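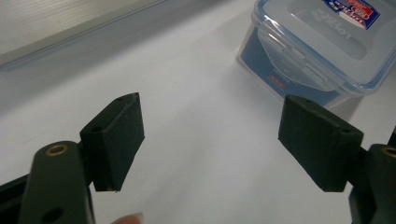
From the Pantry Shelf: Lids, Latches and the Great Container Sort

Every February I tell myself that this will be the year I deal with the container cupboard, and every February I open the door, something slides out onto my foot, and I close the door again and make a cup of tea. Well, dear readers, this year I stuck with it. It took most of one morning and a good part of the afternoon (with a long stop for soup), and I'm so pleased with the result that I have been opening the cupboard just to look at it, which my family has been very patient about.

I know from your letters that plenty of you are in the same boat. After the item on spice jars last month we had more mail than we've had for anything since the bread box discussion, and a good half of it drifted over to plastic containers before the end of the first paragraph. So let me tell you how I went about it, and you can take whatever is useful and leave the rest.

The first job was getting everything out. I mean all of it, including the ones at the back of the refrigerator and the two that had gone off to live in the garage with picture hooks in them. I cleared the table completely and put the bottoms on one side and the lids on the other, and then I started matching. This is slower than you'd think! Lids that look exactly the same size will sit down nicely on three corners and pop up on the fourth. My rule was that a lid had to close all the way around without me leaning on it. If it didn't, it went in a bag by the back door.

Anything warped from the dishwasher went in the bag too. So did the round tubs that margarine comes in, though I kept a few of those for paintbrushes and for sending leftovers home with people, so that I don't have to ask for them back.

Once that was done I could see what I really had, and what I had was a great many tiny containers and hardly anything of a useful size. I don't know how this happens. I suppose the middle-sized ones are the ones that go to potlucks and never come home. I decided to buy a few new ones, and only a few, and to be a bit choosy about it.

What I wanted was the kind with a hinged clip that folds down over the side. I held out against those for years, as I thought the clips would snap off within a week, but my sister-in-law in Caltcombe swears by hers and has had the same set since her youngest was in kindergarten. I like that you can see at a glance whether it's shut. With the press-down lids I'm forever going back to check. I also wanted clear walls, so that the last of the rice doesn't get forgotten behind the yogurt, and a lid you can stack another one on.

The trouble with new containers is all the paper and stickers they come dressed in. The paper inserts are easy enough, and I save those for shopping lists, or at least I put them in a drawer meaning to. The stickers on the lids are another story. I've ruined more than one nice lid by going at the label with a knife and then having a gray, tacky patch that picks up every crumb in the kitchen. Here is what works for me now:

Warm the label with a hair dryer for a little while, on low. Peel from one corner, slowly, keeping the sticker nearly flat against the lid as you pull. Rub whatever is left with a dab of cooking oil on a paper towel and leave it while you do something else. Then wash with dish soap and warm water, twice if it still feels slick.

Peanut butter will do in place of the oil, and one reader from over by Holtitz says mayonnaise, but I haven't been able to bring myself to try it.

Do wash new containers before you put food in them, and give the latches a little attention while you're at it. An old soft toothbrush gets into the hinge nicely. If your lid has a seal running around the inside, look in the maker's leaflet to see whether it's meant to come out for cleaning. Dry everything properly before it's put away. I leave mine open on a dish towel overnight, with the lids propped beside them, and in the morning they're ready for the shelf.

Now, the shelf itself. I went back and forth on whether to store containers with their lids on. Lids on takes up more room, there is no getting around it, but you never have to hunt. In the end I split the difference. The ones with clips are kept closed and stacked on the lower shelf, as I use them nearly every day, and the plain ones are nested on the shelf above with their lids standing up behind them like records in a rack. I used an old napkin holder for the lids, and for the bigger ones a wire file sorter from the desk. It's not fancy. It does stay put when the door is shut, and that's all I was after.

I'm also trying labels again, after giving up on them the last time. A bit of masking tape and a pen live in the same cupboard now, right at the front, and the tape goes on the side and never on the lid (lids wander). I write what it is and the month it was frozen. Last winter we thawed what everyone firmly believed was chili, and it was stewed plums, so I have a good reason to keep it up this time.

A word about sizes, for those of you who asked. If you're starting from nothing, my own favorite for everyday use is 900 ml. It holds a decent lunch, or enough soup for one hungry person, or most of a bag of lentils. For flour and for big batches I like the 2,000 ml size, and I have 3 of those and wouldn't want more, as they do eat up a shelf. Measure the height between your shelves before you shop. I didn't, and I ended up moving a shelf down one peg and then having to find a new home for the cereal.

The bag by the back door turned out to be two bags in the end. The odd bottoms with no lids are going to the seed-starting table, where they'll do very well under the flower pots, and a couple of the nicer ones are in my sewing drawer already, full of bobbins. If you have odd lids, they make good saucers for small plants too.

We would love to hear how your own cupboards are getting on, and whether anyone has found a better way with sticker glue. Notes can be left in the newsletter box at the Tredier reading room or tucked in with your recipe cards. Next month we'll be looking at the drawer under the oven, so if you have strong feelings about baking sheets, please start writing them down now.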